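Speaker notes: Who sorts the returns? Automation on the bench at Fergate
(talk runs 20 minutes, leave 5 for questions, water is on the left of the lectern)

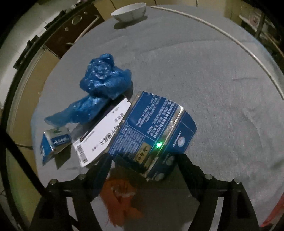 Start with the returns room, before any talk of software. Fergate takes back unused and out-of-date medicines from pharmacies across the region, and for years the whole job was done by hand, standing up, tote after tote. Ask who in the room has worked a sorting line (there are always a few, get them to put their hands up). Then talk about packaging, because people who haven't done the job think a carton is a carton. Point at the little blue-and-white box on the left, crushed, with its flaps showing silver at the edges, and then at the blue plastic bag twisted up on itself. Nothing square about either of them! Every robot demo I sat through in my first year used crisp new boxes in a tidy row. Our returns come back in pockets, handbags and glovebox condition, and that's what the system has to cope with.

Pause there. Let them look for a bit.

Next bit: what the job was. Eleven people on the sorting floor when I started, two shifts, the early one on at 6 a.m. Pick up, turn over, find the name, find the expiry, drop in the right bin. Turn over is the part I want them to remember. The white carton is lying with its big print upside down to us, barcode down at one end, and a person's wrist does that flip without being asked. Do it all shift and the wrist starts asking you to stop. We had good people moving to other departments purely for their hands and shoulders.

Tell the story of the ledger here if the room is friendly. Short version: we kept a sore-hands book by the kettle, it filled up, management read it, and that's how the Idon project got its money. It didn't start with a productivity target, and I still think that shaped everything after.

Idon in one breath: people show the gripper how to pick things up, the recordings become training material, the arm learns the dull part of the pick. Don't get drawn into model architecture, there's a session on that after lunch and they'll do it better than me.

What I do want to spend time on is the demonstrating. Two black fingers, one going toward the white carton and the other up against the blue box. Sounds like nothing. Try it for a morning! You find out how much your own fingers were doing. You learn to come in low, to nudge before you close, to take a flattened box by its edge and leave the middle alone. Our sorters were far better at it than the engineers were, and everybody in the building knew it inside a week. It was a lovely week.

So the jobs changed. Go through it plainly:

Sorters became demonstrators for part of each shift. It went into the job description and the pay band, which took longer to settle than the hardware did. If anyone here is planning something similar, start the pay conversation in July and the robot conversation later.

Someone now has to decide what counts as a good pick. We call that reviewing, and it's done sitting down, in pairs, with plenty of arguing. I love the arguing. You hear people put words to things they've done silently for a decade.

The odd stuff still goes to a person. Soft bags, anything leaking, anything with a needle, anything where the label and the contents don't match. The arm handles up to 296 items on a good shift and then we stop it and clean down.

Be fair about the downsides, don't rush this slide. The floor is quieter and some people miss the chat. Concentration is a different kind of tired, and our first roster ignored that completely; people were going home with headaches. We cut demonstrating blocks shorter and put ordinary sorting in between. Also, one or two colleagues simply didn't enjoy it and wanted their old work back, and we made room for that. I'd make room for it again.

Mention Magbanua, our second site. They copied our equipment list and skipped the part where the sorters set the rules, and had to go back and do it properly. They're fine with me telling this one, they tell it themselves.

If there's time: Trunero, the labelling trial. Sorters say aloud what they're picking and why, and the notes go in with the recording. Early days. I'm very excited about it, so keep it to a minute or I'll eat the questions.

Likely questions
Did anyone lose their job? No. Headcount on the floor is the same. Say that the agreement covers the current contract and will be looked at again when it's renewed.
Can it read the expiry date? On a flat face, often. On a crumpled one, send it to a person.
How long to train a demonstrator? Depends on the person. Most are comfortable after a few shifts, and the ones who've sorted for years get there sooner.
Would you do it again? Yes, and I'd have the sorters in the room at the very first meeting.

Leave the contact slide up while people are packing their bags.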